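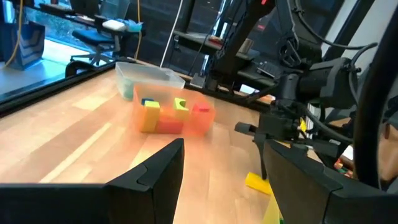 The first time I heard Vilhjálmur Dalsgaard sing, I was in line for coffee and missed half of it. A friend had dragged me to Ravn, a bar with a back room that holds 138 people if everybody likes each other, and the opening act was a tall guy with a nylon-string guitar and a cold. By the third song I'd given up my place in line.

That was March. I've seen him four times since, and his second album, Skamon, has been on in my kitchen most evenings (my neighbors know the words by now, sorry).

He writes with Yulan Tian, a cellist who grew up on conservatory scales and got bored with them at 16. They met when she answered an ad for a bass player. "I don't play bass," she told me, "but I figured I could play low." She could! On the record her cello does the job of a rhythm section, plucked and thumped and sometimes slapped with the flat of her hand, and then in the slow songs she picks up the bow and the whole room gets bigger.

We talked over soup in her apartment, with a cat walking across my notes. Dalsgaard is quieter than you'd guess from the stage. He answers a question, thinks, and then answers it again differently. I asked where the lyrics come from and he said mostly from buses.

Skamon was recorded in 3 weeks at a studio called Forix, an old dairy with tiled walls that bounce every sound right back at you. They hated the echo for two days and then built the songs around it. Listen to "Ustex," the second track, and you'll hear his voice come back a half second late, like someone singing along in the next room. I thought it was an effect. Nope, just tile.

They pressed 1,000 copies on vinyl and sell them from a suitcase after the shows. Tian does the selling. Dalsgaard hides by the coats, and if you want him to sign one you have to go find him.

My favorite is still the closer, "Salt Road," which he almost left off because he thought it was too plain. It has two chords, maybe three if you count the one he slides through by accident. Tian talked him into keeping it over a very long car ride, and she says she'd have mailed the tape out herself if he'd refused.

They're writing again now. He played me a verse on a guitar missing a string, stopped, said it needed a different river in it, and went to put more soup on.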